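Foltmont Ribbed Utility Cup

Product code: FM-33
Category: Studio and bench accessories
Supplied by: Grudis Art and Craft Supply

Overview

The Foltmont Ribbed Utility Cup is a straight-sided vessel for holding brushes, rinse water, thinned acrylic mediums or small tools at the bench. It is cast in one piece from earthenware and fired with a clear glaze on the inside only. The exterior is left matte, with horizontal ribs that improve grip when the hands are wet or gloved.

The cup replaces the earlier smooth-walled Foltmont pot, which was discontinued in November. Lids made for the smooth pot do not fit the ribbed version, as the outside diameter has increased.

Construction

The wall thickens slightly towards the base, which lowers the centre of gravity. A cup loaded with long-handled brushes is less prone to tipping than a thin-walled jar of the same height. The base is ground flat after firing and has an unglazed foot ring. On polished or painted surfaces we recommend a felt or cork mat, as the foot ring can leave a grey mark.

The interior is smooth, with a rounded corner where the wall meets the floor. Pigment settles in this corner and can be wiped out with a cloth. There is no internal scrubbing grid. Painters who prefer one can fit the Jaidee silicone insert, sold separately.

Colour

Cream is the stock colour. Charcoal is made to order in full cartons. Some variation between batches is normal for the clay body, and sets intended for classroom display should be ordered from a single batch — note this on the order form.

Specifications

Material: earthenware, glazed interior
Surface: horizontal ribs, matte exterior
Capacity: 330 mL to the brim
Wall at rim: 3 mm
Dishwasher: top rack only
Microwave: not suitable
Food use: not rated for food or drink
Carton quantity: 12

Use on the bench

Place the cup on a rigid, level surface. A white board underneath is useful for colour work, as drips and stray pigment are easy to see and the board can be lifted away for washing. Keep the cup clear of the paper edge and on the side of the dominant hand.

Brushes left to dry should stand with the bristles up. Standing a brush on its bristles bends the tip and, with natural hair, the set may be permanent. Do not leave brushes soaking overnight. Water that travels up inside the ferrule will loosen the glue and crack the paint on the handle.

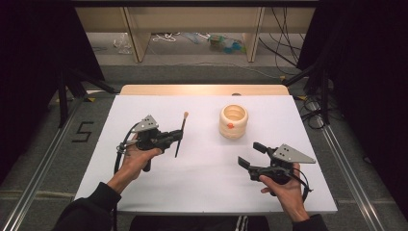 Cleaning and care

Rinse the cup after each session. Acrylic residue on the glazed interior softens in warm water and can be lifted with a plastic scraper. Metal scrapers will scratch the glaze and the scratches will hold colour afterwards.

The exterior is porous. Staining from inks and dyes is to be expected and does not affect use. To slow it down, apply one coat of Skinport wax sealer with a soft cloth, working along the ribs, and leave for a day before use. Reapply when water no longer beads on the surface.

Do not pour boiling water into a cold cup. Cups with a visible crack in the wall should be taken out of service, including cups that still hold water.

Solvents

The glaze is unaffected by odourless mineral spirits and turpentine. The unglazed foot ring is not. Spilled solvent will wick into the base and release slowly, so use a metal tray under the cup when working in oils, and store used cups in a ventilated cupboard.

Batch testing

A sample from each batch is filled and stood for 24 hours to check for seepage. Results are recorded by Seul-gi Kwak and a copy is available to institutional buyers on request. The current batch is 2000 pieces.

Ordering

Single cups are available through the online catalogue. School and college orders are handled by Yolotzin Orozco in the institutional sales office and can be invoiced against a purchase order. Charcoal cartons carry a lead time of nearly 3 weeks.

Breakages in transit must be reported with the carton label intact. Replacement cups are sent with the next scheduled shipment. We do not accept returns of cups that have been used with solvents or sealed with wax.

Page revised August 4, 2020. Carton quantity corrected.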